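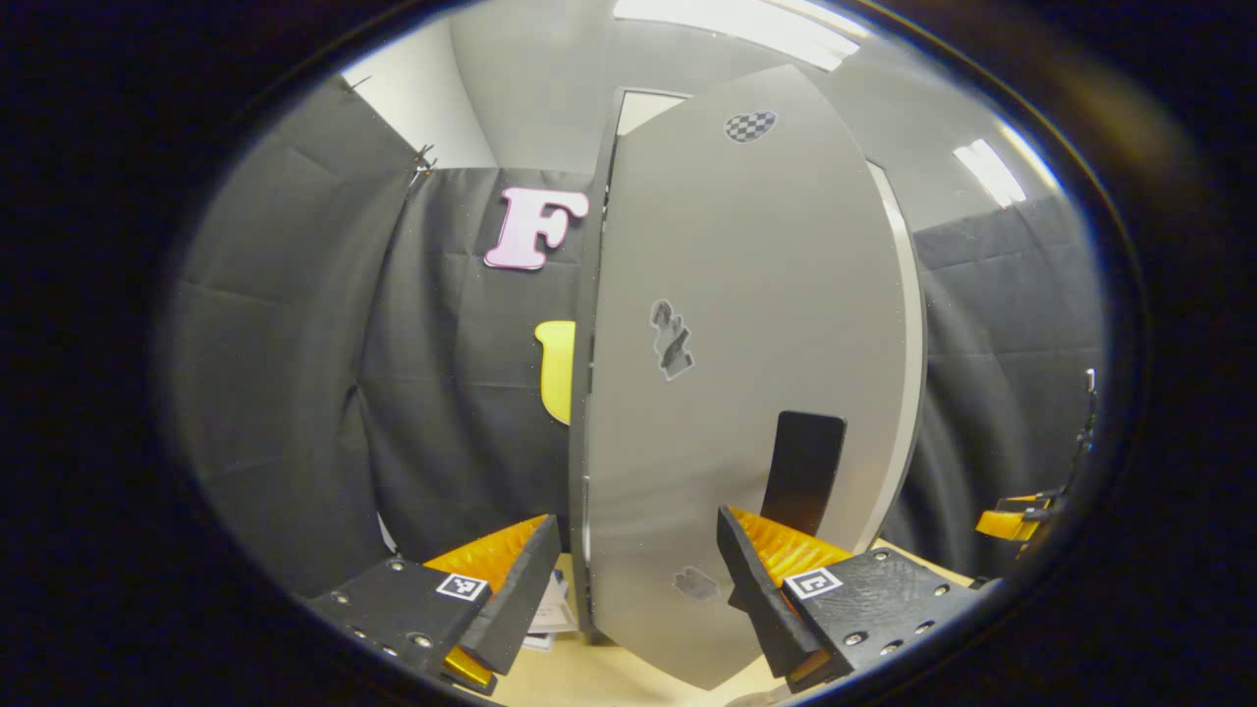
The back room at Skerwood, gray panel up on the table

Quick page this time, promised a few people I'd get it online before the open day on 17th March and it's already late. Mostly the back room, the drapes and the letters. Click through for the bigger version. Captions typed in a hurry, sorry in advance for spelling.

The panel
Light gray, big, rounded outline. Stood upright on the tabletop and it takes up most of the view from the front. Looks smaller when it's lying flat, I swear. Small black and white checkered sticker near the top, oval. Leave that one on please.

Other stickers
Two more, both gray. One about halfway down the left with a dark smudgy shape on it – my sister says a person, I say a spill. Second one is small and down near the bottom, blotchy. Fouzia Khattak wants them peeled off, I'd keep them. Still arguing.

Black tab
Lower right of the panel. Rounded corners, sticks straight up. Catches the eye more than I expected against all that gray. Several emails asking if it comes in another color, no idea, will ask.

Edges
Thin darker rim down the left side, narrow white strip down the right. Easy to miss in a small picture. The strip helps a lot with dark fabric behind it, otherwise it would be gray on gray on gray.

Letters
Pink F with a white outline, pinned up where everyone can see it. Then a yellow one, mostly behind the panel, you only get the curved left part. Set is from Favstead and the word is supposed to be readable from the doorway. With the panel standing there it isn't. Going to try the letters higher, or the panel further over, whichever is less work.

If you're ordering the same set, check the outline. Mine were listed as plain and I like them better with the white anyway.

Drapes
Dark gray, one stretch on the left and another on the right. Yes they are creased. They came folded, they went up folded, the iron was in somebody's car. Zoltell do a heavier cloth in the same sort of shade and I have a swatch here, it hangs flatter but costs more than I want to spend on a back room. Would do navy if I was starting again? Maybe. Gray is easy to live with and doesnt fight with the letters.

Clip
Little metal one, up top on the left where the fabric meets the wall. Boring picture detail but it's the thing people write in about. I bought a bag of 10 and lost 3 before lunch. Plain clips, hardware aisle, nothing fancy. They leave less of a mark than the sticky hooks we had in May.

Wall and door
White-gray wall above the fabric, and the door frame right over the middle of the panel. I wanted the drapes taller so the door would disappear. The next length up was a special order, so no. Fouzia thinks the pale opening makes the room feel less boxed in and she may be right, ask me again after the open day.

Lights
Ceiling lights on, no lamps. The one at the top is very bright. Second one off to the right. I've got a floor lamp from Rácz still in its box and might put it in the corner for the evening, if there's a socket free. There are only two on that side of the room and the urn gets one of them.

Still to do
Steam the drapes, both sides.
Move the letters or the panel. Decide which!!
Find the missing clips, look under the table first.
Sign for the corridor.
Bring the long extension lead back from the shed.

Cost so far
Roughly 1330 all in for the room, counting paint and the new table. The fabric was the biggest chunk, letters were cheap. Had to send the first lot of cloth back, wrong shade, nearly brown, and the refund took ages. Will put a proper breakdown up when I have the receipts in one pile – they are in at least two coat pockets right now.

Borrowing things
The letters can be borrowed after the open day, so can spare clips if I find them. Not the panel. Message me through the contact page and say which letters you want, there are doubles of some but not the pink ones. Please bring them back in the same bag.

More pictures when the drapes are flat.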